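Re: [cell-maint] Towel cell at Batton, jaw wear

On 11 May 2019, the Meireles bench wrote:
> Our grip on cloth has gone soft since the
> last jaw swap. Do you re-zero the force or
> just run the old value?

We re-zero every time. Jaws open, nothing in them, then set the closing limit back to 255 and work down. Ours settled at 41 on the Zikik pads. Then we test with a knotted towel, as it puts more weight on the pinch than a flat one.
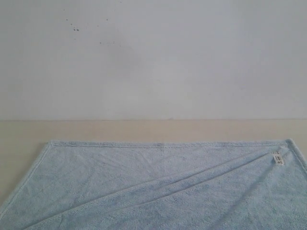
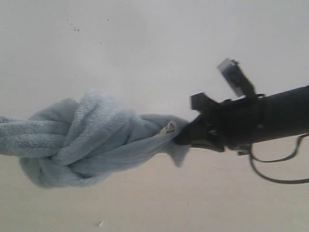
Same blue cloth, flat on the bench and knotted in the jaws.

Look at your cable too. If the loop under the wrist is short it drags when the arm turns, and you'll blame the pads. Leave enough slack for a full turn each way. We change pads at 3,520 cycles and the next set is due in July.

Fumberg still sells the old pads if you want spares.

Recent in this list:
Zikik pads, which glue?
Wrist collar bolts working loose
Fault 7 on power-up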